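The Mai Round Plate in Blue
A shallow plate for small bites, play kitchens and little tables

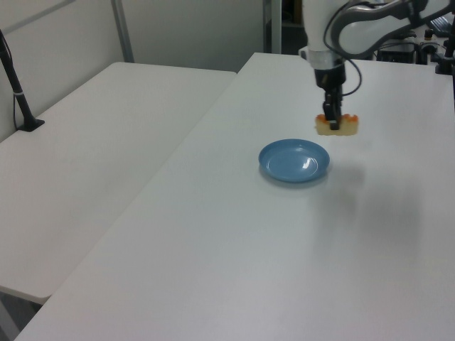
The Mai round plate in blue, on a white tabletop.

We have been selling the Mai plate at Flestus since last November, and I still think the blue one is the prettiest thing in the whole shop (I say that every season, but this time I mean it!). It is a simple round dish, shallow, with a raised rim and a flat center, and that flat center is what I would point to first if you were standing at our counter. Little slices of cake stay upright on it. Pieces of sushi, real ones or the toy kind, sit side by side without sliding down into a dip in the middle and falling over on each other. If you have ever tried to serve anything tiny on a plate that is secretly a bowl, you know just what I mean.

Quyên Nông drew the Mai for us, and she went through 4 different rims before she settled on this one. The early ones were lovely to look at but a bit too tall for small hands, and my own favorite had a wavy edge that made the plates rock when you stacked them. The final rim is low and plain, and it gives you something to hold when you carry the plate over from the counter with a couple of bites on it.

As for the color, it looks its best on a white table. We tried it on oak and on a striped cloth too, and both were nice enough, but on plain white the blue really sings - and anything orange or cream you serve on it looks twice as cheerful. Thư Phan, who packs most of our orders, has taken to using hers for paper clips, and I have to admit it looks very smart on her desk.

The details
Name: Mai round plate
Color: blue
Shape: round and shallow, raised rim, flat center
Sold: singly or as a set of 4
Item number: 49
Goes with: the Irkeo cup and the Barkero serving tray

Care
Wash by hand in warm water with a soft sponge and dry with a towel. Please keep it out of the microwave and the oven. For stacking, we like a paper napkin between plates, though ours at home go straight into the cupboard and have done fine so far.

Ordering
Our first run was 200 plates and they were gone before the holidays, so we asked for 1,000 this time and there should be plenty for everyone. Sets come in a plain box with tissue, and if yours is a present, leave us a line at checkout and we will write out a card by hand. Single plates can be mixed with anything else from the Mai range in the same parcel.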